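## Reading the Edge on Kulden Silver

The Kulden one-ounce rounds were struck in silver at the Horkent works over three seasons, with a stated limit of 2000 pieces for each. Most references sort them by obverse die. The edge is a better guide, and it can be read without taking the piece out of a clear holder.

First-season rounds have a plain edge with a faint collar line. In the second season the mint changed to a reeded collar, and the reeds stop short of the rim on one side – a fault in the collar itself, so it repeats on every piece struck from it. Third-season rounds carry full reeding and a small K at 12 o'clock on the reverse.
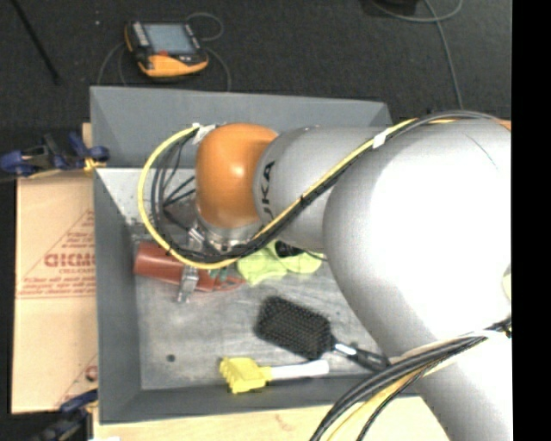 *KUKA arm with an orange wrist joint, over a gray bin of household items.*

Weight is less useful. Cast copies sold under the Kvaran name come close enough to pass on a kitchen scale, though their reeds look soft under a loupe and the fields show fine pitting.

Prices follow the edge type. At the Nonduneo sale in July, lot 3489, a second-season round with light toning, sold for roughly twice the price of a plain-edge piece in the same grade. Buyers should ask for an edge photo before bidding, as the standard listing shows only the two faces.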